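Monday walkaround, tractor and curtainside trailer
Narnach yard, bay 10

I get asked for my checklist by every new starter at Narnach, so I finally typed it up, comments and all. It's the sheet I fill in before the first run out to Ulatia, and I've left my notes from this week in so you can see what I write next to each line. Yours can be shorter!

Lights and reflectors: OK
Left rear marker was dim but working. I put it on the sheet anyway (I always do, the workshop likes a heads-up). Get someone to stand behind for the brake lights, or back up near the wash bay wall and look for the glow.

Tires and wheel nuts: OK, one comment
Small cut on the outer sidewall, second trailer axle, right side. No cord showing. Ermanno Gentile came out with the gauge and was happy with it, and we agreed to look again in 150 miles. All the nut pointers line up.

Air lines and couplings: OK
Built up to pressure, shut off the engine, listened. Nothing. Red line has a scuff where it rubs the catwalk, so I've moved the clip over.

Fifth wheel: OK
Tug test done twice. Jaw closed, handle in, dog clip on. Grease is getting thin, booked for Monday next.

Mirrors, glass and cab: OK after cleaning
Wipe the mirrors before you set them, then do the inside of the windshield too, that film builds up fast with the heater on. I keep my cloths in the door pocket and swap them out once they start smearing. 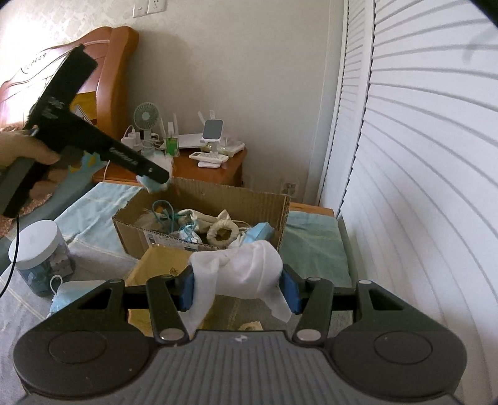 Soft white cloth, gripped between two blue pads.

Fluids: ACTION
Coolant was a touch under the line. Topped up and wrote it on the sheet. If it's down again tomorrow the truck goes to the workshop, no arguments from me.

Curtains, straps and load: OK
Load was 2000 kg of boxed fittings for Cusetti, all on the front half of the deck. I added one more strap over the last row because I didn't love how it sat. Two buckles on the left curtain are stiff and need oil.

Paperwork: OK
Unit 374, trailer number matches the sheet. Check this one properly, I once got as far as the gate with the Tian trailer's papers in my folder and had to walk back in the rain.

Signed off 5:40 a.m. Defects to follow up: coolant level, dim left marker, curtain buckles. Pink copy in the tray, white copy stays in the cab.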